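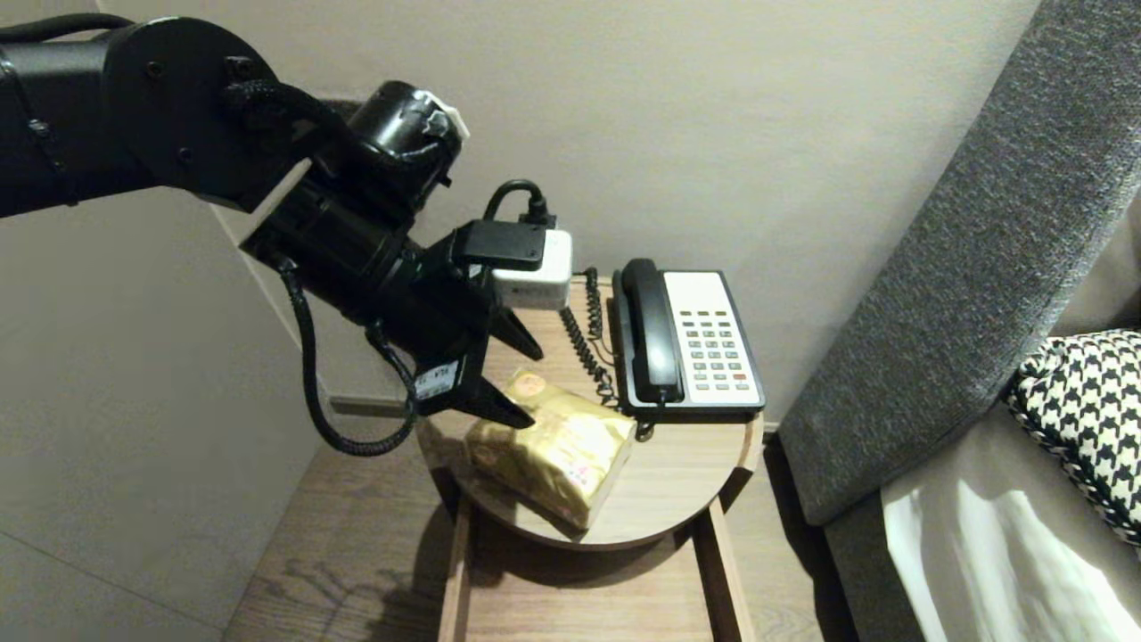 Section 4. Recording Surname Variants

Rikum keeps every spelling of a family name in a variant list. A variant list belongs to one surname file. When you search your tree, Rikum checks the main spelling first and then each variant, in the order you set.

Before you start, you need an open tree with at least one surname file in it. If you have not made one, go back to Section 3.

Creating a variant list

1. Open the Names tab and choose the surname file you want to work on.
2. Click Variants, then New List.
3. Type the main spelling in the top field. Use the spelling the family uses now, or the last one you can prove from a record.
4. Type each other spelling on its own line. Do not put commas between them.
5. For each spelling, fill in the Source field. A short entry such as "parish register, baptisms" is enough at this stage.
6. Click Save List.

A list can hold up to 100 spellings. If you reach the limit, split the list by region or by branch and link the two lists with the Join button.

Note: Rikum treats capital and small letters as the same. It does not treat accented letters as the same unless you tell it to. Güler and Guler are stored as 2 separate spellings until you check the box marked Ignore Accents. The box applies to the open list only.

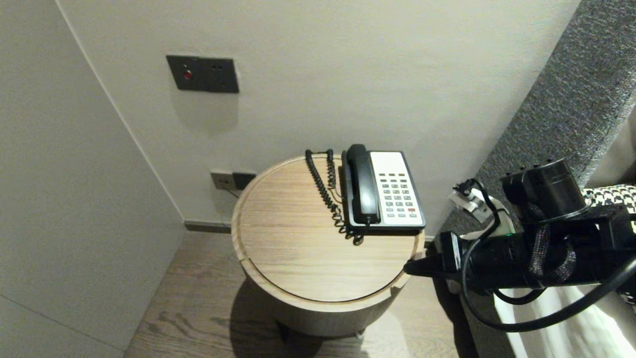 Setting the search order

Search order matters most in large trees, where a common variant can bring up a lot of people who have no tie to your family.

1. Open the variant list.
2. Drag the spelling you trust most to the line below the main spelling.
3. Drag doubtful spellings to the bottom, or clear the check mark next to them. An unchecked spelling stays in the list but is skipped in searches.
4. Click Test Search. The number of matches appears to the right of each line.
5. If one line shows far more matches than the rest, open it and look through the first page of results before you keep it checked.

In the practice tree that comes with the program, the surname Prunness returns 543 matches with all variants checked and 205 with the doubtful ones cleared. Your own numbers will depend on the size of your tree and on which record sets you have loaded.

Caution: Do not use Merge All after a test search. Merge All combines every matched person with the same given name and birth year, and it cannot be undone once the tree is saved. Merge people one at a time from the Compare window.

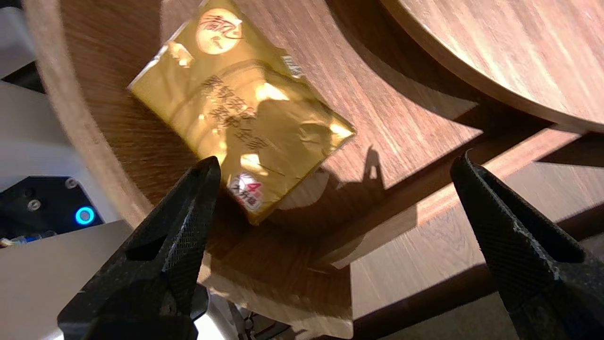 Can I add a spelling that I found only once, in an index and not in the record itself?

Add it, but set its status to Index Only. Rikum will include the spelling in searches and mark any match with an open circle. When you have seen the original record, change the status to Confirmed and fill in the page or entry number.

Recording a change of name

A variant is a different spelling of the same name. A change of name, such as one made at marriage, on arrival in a new country, or by court order, is recorded in another place. If you enter it as a variant, the new name will be searched for every person in the file, including those who lived before the change.

1. Open the page for the first person who used the new name.
2. Click Add Event, then Name Change.
3. Enter the old name and the new name in full.
4. Enter the date. If you have only the year, leave the other fields blank. Do not enter the first of January as a stand-in.
5. Choose Apply to Descendants if the children also used the new name. Leave it clear if you are not sure.
6. Click Save Event.

Place names used as surnames

Some families took the name of a farm, village, or parish and dropped it again when they moved. For these, open the Place tab in the surname file and link the name to a location. In the practice tree, Dirna is set up in this way, and you can open it to see how the fields are filled in. 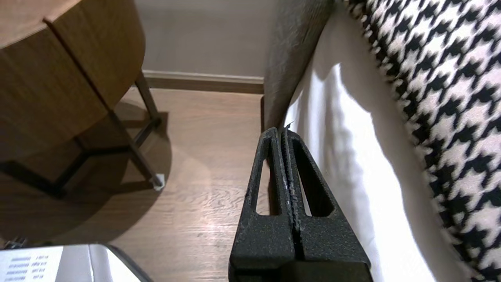

Linking a name to a place does not limit your searches to that place. To do that, set the Radius field as well. Leave Radius blank if the family moved often or if you do not yet know where they lived.

If two places share a name, Rikum will ask you to pick one. Choose Undecided if the records do not tell you which is meant. Undecided names are gathered in the Open Items report, under Places.

Printing a variant list

1. Open the list and click Print.
2. Choose Short for spellings only, or Full for spellings with sources and status.
3. Check Include Unchecked if you want the skipped spellings to appear. They print in gray.
4. Click OK.

Note: Lists made in an earlier version of the program have no status field. They print with the word Unset next to each spelling. To clear this, open the list, click Select All, and choose a status. Check the entries afterward and correct any that differ.

Section last revised 23 June 2022. Sources and citations are covered in Section 5.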